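Ledberg Plug-In Wax Melt Warmer - eight months on

17 Oct 2020

I bought this after the clocks and the weather had finally beaten me and the flat smelled permanently of wet coats. I've always been a candle person, but we've got a cat who walks along everything at tail height and I'd had one singed tail too many (one, but still). So I went for the Ledberg warmer in the sage green, which was 23 pounds with a pack of their own melts thrown in.

First impressions were lovely! It's heavier than I expected, the dish on top lifts out for cleaning and the lead is a decent length, so I didn't have to shuffle the furniture to get it near a socket. The switch is on the lead itself, halfway down, and I did spend the first evening hunting for it round the back.

It warms up in about 8 minutes, and you get a proper whiff of it in the hall by the time the kettle's boiled and the tea's been made. The melts that came with it were a bit weak for me. I moved on to the Zomum ones, the fig and the clean cotton, and those are far stronger - half a cube does our living room and I can smell it on the stairs. The Jomlow lavender was a disappointment, all soap and no lavender, and I gave the rest of the bag to my sister.

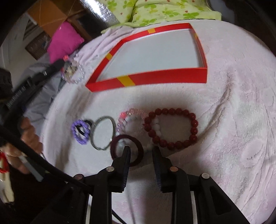 Cleaning it is where I've gone back and forth. The instructions say to let the old wax set and pop it out, and with the Zomum melts it does come away in one neat disc. The cheaper ones crumble and you end up chipping at them with a teaspoon. What works best for me is cotton wool while it's still soft, then straight in the bin. I do this sitting on the bed, which is asking for trouble with a plush pink and white blanket, so I take my bracelets and rings off first and keep the dish over something with sides, like that tray with the red sides and the yellow bands. Wax in a beaded bracelet is a miserable job, take it from me.

My friend Aoi has the Kubo one, the tall version with the timer, and I borrowed it for a weekend to compare. Hers switches itself off after 3 hours and I was properly jealous of that, as I'm forever going back upstairs to check mine. The dish is smaller though and it's fixed in place, so you're tipping the whole thing up to clean it. I gave it back quite happily.

Any niggles? The light on the front is brighter than it needs to be, so I wouldn't have it in a bedroom overnight. The green has scuffed a little round the base as well. I emailed Ledberg about the scuffs and a very polite chap called Takeshi Honda offered me a replacement base, but it only shows if you pick it up so I left it.

Four stars from me, and I'll probably get a second one for the bathroom if they do an offer in December.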